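Print | E-mail
Share (71)

Gatell opens bottle return depot in Grundach

Gatell has opened a bottle and can return depot at the former Engelbrecht feed store in Grundach. Residents can bring in up to 400 containers per visit and are paid in cash or store credit.

The depot replaces the drop-off point on Asora Street, which closes on 31st March. Refund rates stay the same – five cents for cans and small bottles.

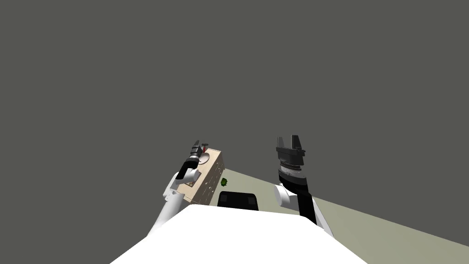 Do bottles have to be rinsed?

Rinsing is asked for but not required. Caps can be left on, and broken glass is not accepted.

"People told us the Asora Street line was too long," said depot manager Thulani Makhubela. "We have more counters now and a covered place to park."

Gatell's lease on the building runs through 2043. Larger loads from clubs and restaurants are taken by appointment.

Print | E-mail
Comments (3)

Tymofii Fedoruk
Is wine glass included? The old place turned it away.

Hélder Neves
They took mine on the first day, green and clear.

Ravinder McIntyre
Asora Street was walking distance for us. This one means taking the car – not happy.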